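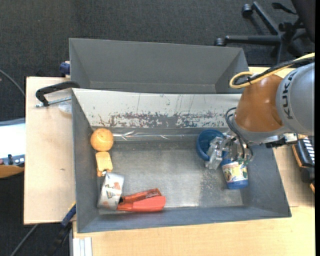 Gray bins, the front one with a few things in it.

Toltora Bin Rack, four-tier
$94, flat packed
In stock

I've been selling storage out of this shop since 2000 and the Toltora is the one thing I'd grab if the building were on fire (well, I'd grab the cash drawer, then the Toltora). It's an open rack for open bins. You slide a bin onto a pair of rails, it hangs there by its rim, and when you want what's inside you pull it out like a drawer or lift it right off and carry it to wherever you're working. I have four of these at home and I'm eyeing a wall for a fifth!

The frame is powder-coated steel and it comes in white or dark green. The green has more yellow in it than my screen shows, so if you're matching something, ask me for a color chip and I'll drop one in the mail for free. It stands 40 inches tall without the feet. The feet add a little more and they screw in and out, which you'll be thankful for if your garage floor slopes toward the door the way mine does.

What I use mine for

The one in the laundry room holds mittens and dog towels. The one in the garage is all garden stuff, with seed packets up top and twine and labels under that, then bulbs I keep meaning to plant, and a bottom bin that I have stopped looking into. The third has wrapping paper scraps and ribbon, and the fourth belongs to my daughter, who has filled it with half-finished knitting and won't let me tidy it.

About the bins

Bins are sold separately, and I know that annoys people. It annoyed me too. But a lot of you already own bins, and the rails adjust, so plenty of what you have will fit. Measure the outside width just under the rim, then check it against the sheet I can email you. A bin needs a lip that sticks out on both long sides. If the lip only runs along the ends, it won't hang, and I'm sorry, there's no trick for it that I trust.

If you'd rather buy new, the Maurya bin is the one I stock to go with it. Shallow or deep, with lids if you want them. Lids go on after the bin is out of the rack – there isn't enough room to work them on in place. The deep one takes up two tiers, so think about your mix before you order. Two deep is a full rack. Two shallow and one deep is what most customers go for.

Putting it together

I did my last one in the time it takes to listen to one side of a record. You get the hex key in the bag, plus a spare of every size of bolt. Leave everything finger-tight until all the rails are in, stand it up, give it a wiggle, and then go around with the key. The instruction sheet shows the cross brace at the front in step two. It goes at the back. Cotunden, who make the rack, have a corrected sheet now, but some boxes on my shelf were packed with the old one.

Please fix it to the wall. There's a strap in the box for that, and screws for wood studs. For masonry you'll need your own plugs.

Casters

The caster set ($40, four wheels, two of them locking) replaces the feet. Great on a hard floor, useless on carpet. Don't roll it with the top bin loaded with anything heavy, and skip the casters altogether if you have a climber in the family. I took mine off when my nephew learned to stand.

The old Lernard rack

I still get emails asking for the Lernard. I liked it too, but it's gone and I don't have any hiding in the back. Its rails don't fit the Toltora frame. Bins that hung in a Lernard usually hang fine in this one if you set the rails to the second hole.

Shipping and returns

One box, long and fairly heavy, so have somebody around to help you get it indoors. Orders for the green are going out a bit slower than white at the moment, and the next green shipment reaches me in February. Returns are fine within a month if it's still in pieces. If it's been built, write to me first and we'll work something out.

Questions go to me, Sigrun Vik, through the contact form. I answer in the evenings, after the shop closes.

Page updated 11 December 2024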